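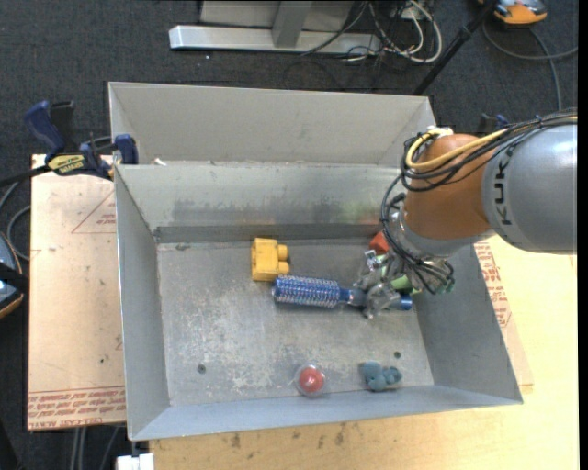 Princess Abella asks whether a round brush can go in a sink of soapy water with everything else, or whether that ruins it. Good question, and I have more to say about it than fits in one post, so get comfortable, this is going to be a thread!

Short answer first for anyone on a lunch break: don't leave it soaking. Dip the head, work at it, rinse it, get it out. The long answer has to do with what your brush is made of and how much hair is wound around it, and if you have long hair like mine you already know the answer to the second part.

A round brush is the worst of them all to clean, in my opinion. A paddle brush you can comb through from one side and the hair lifts off like a little felt mat (oddly satisfying). On a round one the hair goes around and around the barrel, under every row of bristles, and there's no beginning to it.

So before any water at all, get the hair out dry. I lay the brush down flat on a towel and run a rat-tail comb along the barrel, lengthwise, from the tip toward the handle, sliding the tail under the hair and lifting. Then turn the brush a little and do the next strip. Keep turning till you're back where you started.

If it's really wound tight, take small scissors and snip along the barrel between two rows, same direction, very gently. Then it comes away in pieces. I used to pull and pull and I bent so many bristles that way. My poor old Collet brush has a bald patch by the neck to this day and I still use it, I'm fond of it.

Look closely at that blue one up top and you'll see what I mean about the rows. Pale bristles on a deep blue head show you everything, lint included, and I've come to like that in a brush. On a black brush with black bristles you can go for months thinking it's fine. It isn't fine. Ask me how I know.

Now the wash. Bowl of lukewarm water, a small squirt of shampoo (the cheap kind, save the good one for your head). Swish just the bristle end for 30 seconds, then scrub between the rows with an old toothbrush. Rinse under the tap with the bristles pointing down so the water runs off the end and away from the handle.

Wood handle or a padded base with an air hole in it: don't dip at all. Wet toothbrush, one drop of shampoo, wipe with a damp cloth. Water gets into the cushion and sits there and after a while it smells like a pond. Metal barrel brushes don't like a long soak either, mine got rusty at the seam.

Boar bristle, same story, keep the water to a minimum. Plain plastic and nylon will forgive you nearly anything short of the dishwasher. Somebody is about to tell me they put theirs in the dishwasher. I've seen the melted tips, thank you, I'll stay at the sink.

Drying! Flat on a towel, on its side, and turn it over after an hour or so when you walk past. Please don't stand it bristles up in the toothbrush mug, all the water drains straight down into the handle. Overnight is plenty in my bathroom, but I have a window, and if you don't I'd give it another half day.

Rozália Kolář wrote underneath to say she does hers every 7 days along with the pillowcases. I admire this so much. I do mine when I do the bath toys, which is to say when I can't stand to look at the bath toys anymore. Twice a month if we're having a good month.

Doing them together does make sense, though, and it's how I got started on all this. Brushes, combs, the squeaky things from the tub, hair clips, they all pick up the same gray film. I put everything out on one big towel on the kitchen floor, sort out whatever can't get wet, and do the rest in one go with the radio on.

One thing about toys in that pile: anything with a squeaker hole, squeeze it under clear water till it runs clear, then squeeze it dry as many times as your hand can take. If what comes out is black and flaky it goes in the trash, even if it's the favorite. I've had that conversation at bedtime and I don't recommend it, do it while they're at school.

Emmett Montoya, no, I wouldn't use bleach on a hairbrush. White vinegar is all right now and then on plastic if you have hard water (we do here in Jodcombe, it's like washing in chalk). One part vinegar to three parts water, a quick dip, rinse it very well, or you'll smell like salad through the whole school run.

And how often to replace? I go by feel. When the little balls have come off the ends of the bristles and it scratches, it's done. Run it lightly over the inside of your wrist and you'll know right away. The scratchy ones move to the garage in our house, they're marvelous for getting dog hair off the car mats.

Price doesn't tell you much, by the way. The one I reach for every morning came out of a 2 dollar basket at the drugstore, and it has outlasted a fancy one my sister gave me that I was scared to use.

Alžběta Skála, yes, the comb trick works on the rollers of a carpet sweeper too! Same idea, lengthwise, snip if you have to. I'll do a separate thread on that when I've had the thing apart, it's sitting in the hallway looking at me right now.

I'm off to turn mine over on the towel. If you have a trick for the bit right down by the neck where the barrel narrows, please leave it in the replies, I've never once gotten that part really clean.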